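Terkano folding drying rack: two months in
Posted 5/20/18

We gave up on our old rack in March. It was one of those skinny white wire things, and it had developed a lean, and then one night it folded itself up with a full load of wet jeans on it and that was that. I wanted something bigger and heavier, and after way too much reading I went with the black Terkano, the large one. I paid 72 dollars for it at Fairweather, full price, no coupon, nothing from the company.

Setup

There isn't any, which I loved. It comes folded flat in a long box, you pull the legs apart, and you're hanging socks. The box was a pain to get up our stairs (it's heavier than it looks!) and the cardboard left gray dust all over the hall, but the rack itself was fine, not a scratch.

How much it holds

A lot. I do one big load of kids' clothes and one of towels on the weekend and both go on together if I'm a little bit clever about it. The rods are long, so a towel can hang properly without being folded over itself, and you can use the sides as well as the top. I keep the sides for towels and pile the small stuff up top, and yes, I do mean pile. I know you're supposed to space things out. Some days it's just a heap of yellow and pink and blue and I come back to it later.

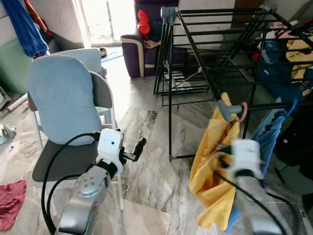

Living with it

It's big. I'll say that again for anyone in an apartment: it's big! Ours lives in the living room by the purple armchair, near the door where the daylight comes in, and it takes over that whole side. The armchair catches the overflow, and so do the chairs. I was worried about metal legs on the marble floor, but I've been dragging it around for weeks and haven't found a mark yet.

The hooks are worth a mention. I clip little things on a gray plastic hook with a pink ring, an old Winness one I already had, and it's great for anything that slides off a rod. Terkano doesn't include any, and for this price I think they could throw in a few.

Things I don't love

The rods are smooth, so silky shirts slip. Folding it up again takes two hands and a knee. And in winter I'd want it closer to the radiator than it will go in our room, so measure first if that matters to you.

Compared to the Kuvumura

My sister has the Kuvumura, 20 dollars cheaper, and it's a nice light rack that she can carry with one hand. It wobbles with bath towels on it, though. If you live alone I'd get that one. With kids, I'd pay the extra.

Four stars from me. I'd buy it again, and next time I'd have them carry it up the stairs.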